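Microwave week. We're gathering examples for the door task: two arms, one oven, one table. The target is 200 good episodes before we train anything.

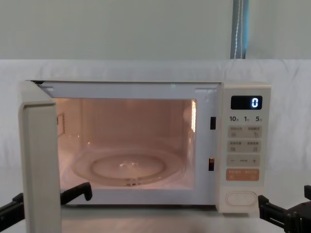 Door open, turntable empty, display at 0.

Each episode gets one label for the whole run and a start and end mark for every step. Mareike Haberkorn wrote the label list in June and we've changed it twice.

The right arm has the release button. The left arm has the door. We keep it that way for the full set so the model doesn't have to choose a side. 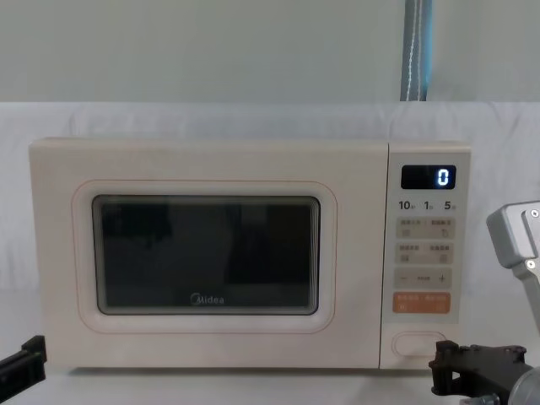 Operators swap every 28 episodes. After that the motions get lazy and you can see it in the joint logs.

We throw out anything with a long pause in it. Kiprono Rweyemamu wants to keep some of the pauses, and he may be right. They're in a separate folder for now. 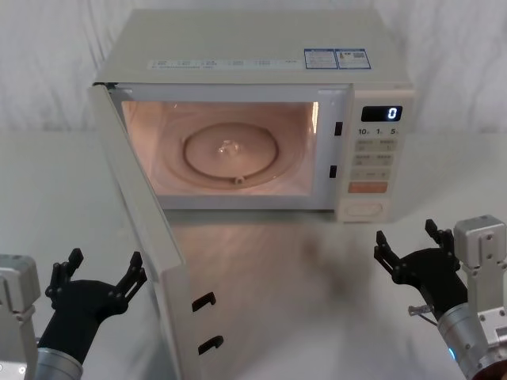 Labeling is slower than recording. One person can mark around 2 episodes in the time it takes to record five. The hard part is agreeing on when a step is over. For "door closed" we settled on both hooks being in the two slots on the oven frame, upper and lower. Before that, everyone marked it a little differently.

Martim Cunha is rechecking the early labels against that rule. 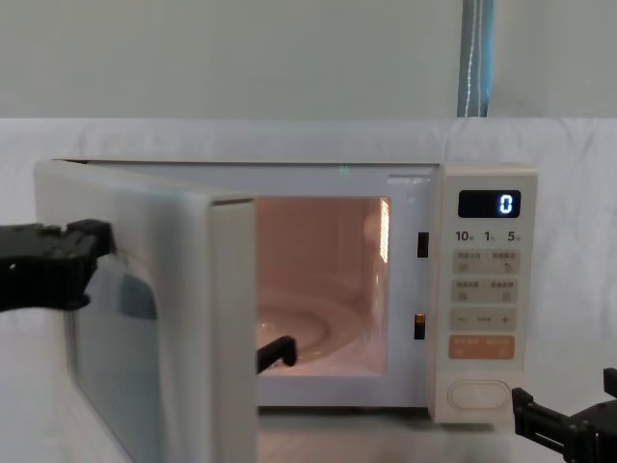

Open questions

Do we move the oven between episodes, or only between sessions? Do failed grabs go in the training set? I lean yes on both, with small moves. If you've done doors before, tell me what you did.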